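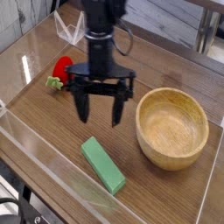 Pastthorpe library to lend toys and puzzles by mail

8 April 2020

Families in Pastthorpe and Dilport can now borrow toys, puzzles and board games by mail, under a plan the Pastthorpe town library put in place after closing its building to the public last month.

The library has lent toys from a room behind the children's desk for 13 years. Until now everything had to be picked up and returned in person. Under the new plan, cardholders choose from a list on the library's website or ask by phone, and a padded envelope or box goes out within two working days. There is no charge for postage either way.

Dindo Fajardo, who runs children's services, said the phones started ringing the morning after the doors closed.

"People had the same four or five toys at home and were asking if they could swap them," he said. "We had shelves full of things and no way to hand them over. The mail was still running, so we used the mail."

The list opened with 100 items. Most are small enough to go in an envelope, including card games, wooden puzzles, hand puppets and soft toys. Larger things such as play kitchens, ride-on cars and the popular marble run will stay on the shelf for now. Fajardo said the library may try doorstep delivery for those later in the spring, but only inside town limits.

Each household can have two items at a time and keep them for 28 days. Late fees have been dropped. The library asks that nothing be returned early unless the family is finished with it, as every package has to be handled at both ends.

Returned items are set aside in the meeting room for a week before anyone opens them. Hard toys are then washed in soap and water and left to air dry. Soft toys go through a hot wash, and those that cannot be machine washed have been taken off the list. Puzzles are checked for missing pieces only after the week is up — a job that used to be done at the counter while the borrower waited.

The postage is being paid for by Quiambao, the hardware and garden store on Mill Street, which has given enough to cover mailing costs through the end of September. The store is also supplying boxes. Packages that arrive with seed company labels on the side are from the library and can be opened as normal.

Some 40 families signed up in the first three days. Board games for two players went first, followed by the larger floor puzzles, and both now have waiting lists. Fajardo said the library would like to hear from anyone with complete, clean games to give away, but it cannot take them yet. Donors are asked to email a list and hold on to the items until the building reopens.

Dilport residents can join with a Dilport card and do not need to register again. The two towns have shared a catalog for several years. Orkatside is not part of the plan, as its branch belongs to a different county system, though Fajardo said he had spoken with staff there about how the mailing is set up.

The library's story time has moved to the phone as well. Callers can hear a recorded picture book at any hour, with a new one put up each morning. The recordings run between five and ten minutes.

To borrow, cardholders need their card number and a current mailing address. Anyone without a card can apply by phone and will be given a temporary number the same day. The toy desk is answering calls from 10 a.m. to 3 p.m. on weekdays. Messages left after hours are returned the next working day.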